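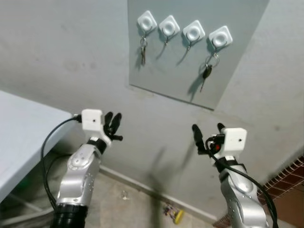

Key hooks, teleop, August

Jeanine on the gloves, me logging. Task as written by Kiyoshi: reach the hook row on the gray panel, take one key ring, lift clear of the hook, put it back. Four hooks, all with something hanging. The ring with the car key fob is the easier target. The small rings need a fingertip pinch and the hand model in Kundana does not close far enough for that without an offset. Set offset to 8 on the index finger, left hand only. Right hand still on the default file.

Wrist lag between glove and arm was 96 ms at the start of the session. Acceptable for the hooks. Josefien wants it lower before we record anything with two hands.

Second task is the table. Both hands go in low at the near edge, fingers under the top, wrists level.

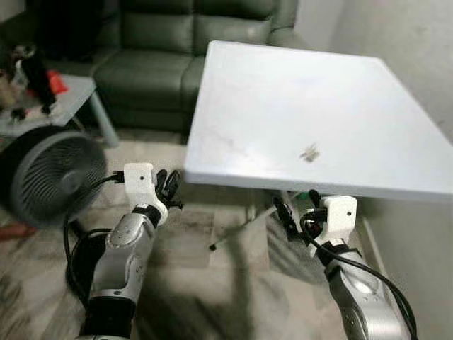

Operator should approach slowly, as the head view gives poor depth below the tabletop. Jeanine asks for a beep on contact. Godelieve to check whether the Lengyel driver exposes finger current.

Log rate dropped to half when both arms moved together. Buffer raised to 2,000, not yet retested.

To do: copy offset to right hand, retest buffer, rename the hook episodes.

E. Cha

Print this entry
E-mail this entry

Recent entries
Glove calibration, second pass
Kastgate: changing the episode format
Wrist cable routing
Coreck hand, finger limits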